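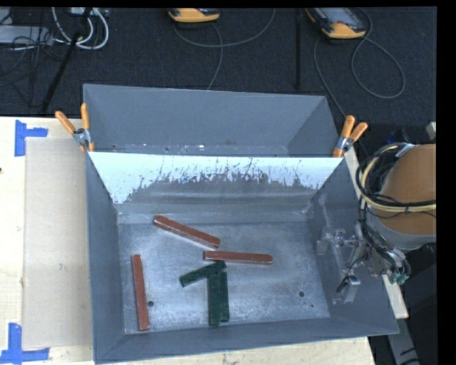 **Materials and Surfaces, handout 4: How metal wears**

Please read these notes before the seminar in November. They replace the old handout by Tracey Greenwood, but her exercise at the end is kept with small changes.

## 1. Wear and damage

In daily speech we say a metal surface is "worn" when it looks old. In this course we use the word more strictly. Wear is the slow loss or movement of material when two surfaces rub against each other. A dent from one fall is damage, and so is a cut from a tool.

The difference matters when you must decide what to do. Damage is repaired once. Wear comes back, so you have to look at the contact itself.

## 2. Kinds of wear we will meet

**Abrasive wear.** A hard point or a hard grain moves over a softer surface and leaves a groove. Sand between two plates is the usual case. Most of the scratches you see on kitchen sinks, trays and tool boxes are of this kind.

**Adhesive wear.** Small high points on both surfaces stick together under pressure and then tear apart. Stainless steel screws suffer badly from it. In the workshop you will hear "galling" or "seizing" – in these notes I write galling.

**Fretting.** Very small movements, repeated many times, between parts that are supposed to stay still. On steel it often leaves a reddish-brown powder. Students confuse this powder with ordinary rust from damp, and I did the same in my first year.

**Corrosive wear.** A thin layer forms by reaction with air or water, is rubbed away, and forms again. The two processes help each other.

## 3. Reading a surface

Use a lamp from the side, held low. Light from straight above hides shallow grooves. Turn the part slowly and note the direction of the marks before you touch anything.

Parallel lines speak for sliding in one direction. Marks that cross and branch speak for many contacts with no fixed path. Bright areas can mean fresh metal, but they can also be only reflection, so always change the angle of the lamp and look again.

A white smear is not wear until you have tried to wipe it off. Dried soap and hard water fool everybody.

## 4. The Wolodwood case

Rosine Deschamps will present this case in the seminar. The sawmill at Wolodwood had chutes of mild steel, and one of them wore through at the bend after 281 working shifts. The owners first ordered thicker sheet. The new chute lasted longer, but it failed in the same place.

Kyung-tae Won then measured the sheet along its whole length and found that only the bend was losing thickness. A replaceable plate was screwed in there. It was still in use after 2845 shifts, when the records stop.

Please think about these points:

- Why did the straight parts lose almost nothing?
- Which kind of wear was it, and what would you look for to be sure?
- The plate is harder than the chute. What could go wrong at the screws? (see fretting)

## 5. Exercise

Choose one metal object at home which is used every day. Draw its surface on one page and mark the direction of the wear. Write at most 162 words under the drawing. Give the paper to Despina Berisha before 16:00, or leave it in the box by her door.

Reading: course reader, chapter 3, without the tables.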